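Parnalier PA system, the small one: what I think after a summer of backyard shows
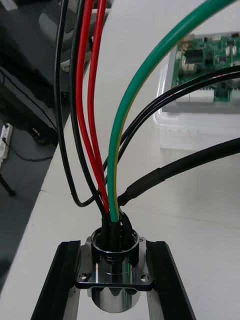

Metal connector with its rectangular flange plate, wires going in at the collar.

So I finally bought my own PA. For years I borrowed whatever was lying around for our backyard shows (we do them out behind the house when the weather allows, neighbors and friends, bring your own chair) and this spring I got sick of asking. The Parnalier was on sale, the reviews were decent, and I liked that the whole thing came as a set: 2 speakers, a little powered mixer, and the cables to hook it all up.

First the sound, since that's what you're here for. It's good! Voices come through warm and clear, and you don't have to fight it. I'm a singer first and a guitar player when forced, and I could stand at the mic and hear words, not mush. Acoustic guitar is nice too, a little thin on the low strings until you nudge the bass knob. Where it struggles is keyboards. My friend Ulla Ikonen brought her big stage piano over in June and anything below the middle of the keyboard got boomy fast. We ended up turning the bass almost all the way down on her channel and she was happy enough, but if you play keys for a living you'll want something bigger.

Volume is plenty. We had 94 people in the yard for the biggest show (my husband stood at the gate with a clicker, he loves that clicker) and I never went past halfway on the main knob. Someone across the street told me she listened to the whole second set from her porch, so, sorry or you're welcome.

The mixer is my favorite part. Every knob does one thing. There's a reverb that goes from "nice bathroom" to "bottom of a well" and I keep it very low. No app, no screen, no login. My old Jidine had a phone app for everything and it would drop the connection right in the middle of a song, so I was thrilled to go back to plain knobs.

Things I don't love. The speakers are heavy for their size, and the handle is on top only, so you carry them banging against your leg. I've had a bruise on my right shin since May. The stands that come in the box are wobbly on grass — I swapped mine for a pair of old Kettunen stands I already had and never looked back. And the manual! It's 2 sheets of paper folded up tiny, with the print so small I had to take it outside to read it.

I also wish there were one more mic channel. You get enough for a duo and a guitar, but the minute a third singer shows up you're sharing, and my sister does not share a microphone gracefully.

Did I look at others? I did. The Pomar set was 100 dollars more and lighter to carry, and if you gig every weekend that might be money well spent. I tried it in the store and thought it sounded sharper, almost too sharp on my voice, but the guy helping me liked it better, so go listen for yourself. Bring your own mic if you can. The ones they keep in the store have been coughed on by everybody.

I pack it all up in November and it lives in the hall closet until the weather turns. It takes up most of the closet — the vacuum has moved in with the water heater. Still very glad I bought it. If you do small outdoor shows with mostly voices and guitars, get it, and get better stands.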